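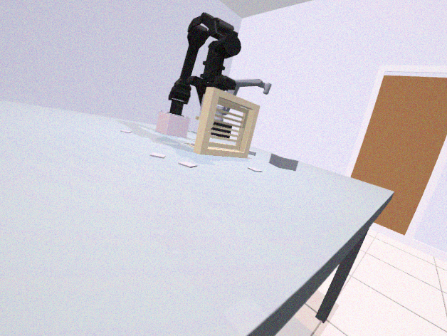 *Table and robot arm, computer-rendered view.*

**Brondstead Reading Room: progress report to the Bartoš Fund**
13 July 2020

This report covers the period since the start of the grant. The reading room closed to the public in March and has stayed closed, so most of the work has been on the local newspaper collection and the postal loans.

**Newspaper index**

We have now indexed 1,328 issues of the old Brondstead weekly. Each entry gives the date, the main headlines and any births, deaths and marriages. Progress was slow at first – the early volumes are tightly bound and the print is small – but it picked up once we moved on to the later ones. There are 354 issues still to do. Two volumes are missing altogether. Preletley library thinks it may hold copies and has promised to check when its store reopens.

Spelling of family names has taken more time than planned. The paper often printed the same name two or three ways in one year. We enter the name as printed and add a cross-reference.

**Postal loans**

The loan scheme has 17 regular borrowers, mostly in Ristileck and the farms beyond it. Large print novels and railway books go out most. One parcel was lost in the post and the books have been replaced from our own stock. Returned books are set aside for a week before they go back on the shelf.

**Building**

The damp patch in the north corner has been treated and the wall replastered. It still needs painting. The new shelving for the map drawers was delivered with the wrong brackets, and we are waiting for the right ones.

**Money**

Spending is within budget. Postage is over by £200, which we have met from the events line, as no talks were held this spring. We would like your agreement to keep that change in place until the end of the year. Nothing has been spent from the training line.

**Next period**

- Finish the remaining issues and check the first five years of entries
- Paint the north corner
- Fit the map shelving
- Set out how the room could reopen with fewer seats – we expect to send you a short note on this separately

The next claim form will follow with the receipts for plastering and postage.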